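Getting candle wax out of a wool rug
Hitcombe Neighbors Help Board > Home & Cleaning

Posted by Iwona Kozłowski
A red pillar candle went over in December and I found the wax weeks later, under a chair I had moved to avoid vacuuming. The spot is hard, shiny and the size of a saucer. The rug is wool, from a shop in Pullau that has since become a nail salon, so no help there. I've picked off what I can with a butter knife. My sister says iron it, my neighbor says freeze it, and they are both very sure of themselves. 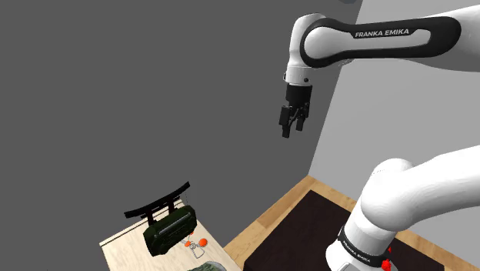
I would like to keep the rug. I'd also like to keep the iron, if possible. Has anyone done this on real wool?

2 replies

Wróbel
Both of them are right, in that order reversed. Put a bag of ice on it for 41 minutes (I timed mine, you may live more freely) and crack off the big pieces. Then lay a plain brown paper bag over what's left and go over it with the iron on low, no steam. Move to a clean patch of paper every few seconds. I went through 6 bags. The red dye is the real trouble - dab it with a little rubbing alcohol on a white cloth, and test a corner first. Don't scrub, wool felts if you look at it wrong.
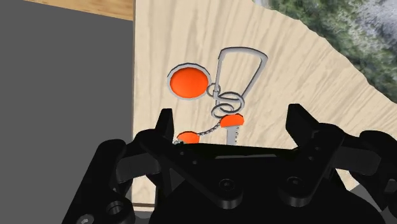
Irkari
just put a bigger chair on it. mine's been fine for years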